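Can a machine pick up flat plates off a table yet, or am I dreaming?

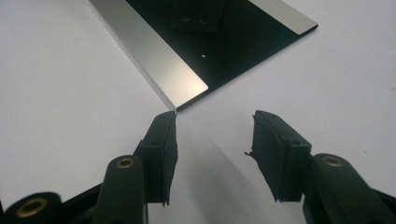 Black plate with the silver edge strips, flat on the white table.

Posted by Marietjie Maluleke in Workshop & Small Business

Hello all! My brother-in-law and I run a little repair and assembly shop in Mukthorpe (two benches, one kettle, a lot of radio). Since August we've been putting together covers for a customer, and every one of them begins with somebody lifting a plate like this off the table and setting it in a jig. We do 140 on a good day. My thumbs are not what they were, and the glossy black face shows every fingerprint, so there's a lot of wiping as well.

I keep seeing videos of robots folding towels and loading dishwashers, and I thought, well, surely one of them could manage a plate! Is that realistic for a shop our size? The plates don't always land at the same angle, and I'd rather not spend my evenings straightening them up for a machine.

Mpho Naidoo
Hi Marietjie, I spent a good many years around packing lines, so I have opinions. Picking the thing up is quite doable, but flat parts on a smooth table are a nuisance for anything with two fingers. You and I slide a plate to the edge of the bench and get a thumb under it without thinking. A gripper has to come down on both sides of it and squeeze, and if the part is thin there's very little to squeeze. Yours has that black block standing up a bit from the face, and I'd look at that first if it's firmly fixed and the customer doesn't mind it being handled.

Otherwise try suction. One cup on a clean glossy area will often do it, though you may swap fingerprints for a ring mark, so test a scrap one. The crooked angles are a camera job, and shiny black with bright metal beside it is hard on cameras. Soft, even light from the side helps more than a fancier camera does. We fought reflections for weeks at Drovcombe and finally fixed them with a bedsheet and two clamps.

Uldis Butkienė
just get a robot, they do everything now. my cousin has one that vacuums

Chunhua Xue
I'm a bit more cautious than Mpho, and I say that fondly. At 140 a day I would spend the first 2,000 on a decent jig, a handheld vacuum pen and a box of lint-free gloves, and see how your thumbs feel by the end of the month. The pen does the lifting and you do the steering, which people are still wonderfully good at. If the customer doubles the order, come back and ask again, and tell us how heavy the plates are!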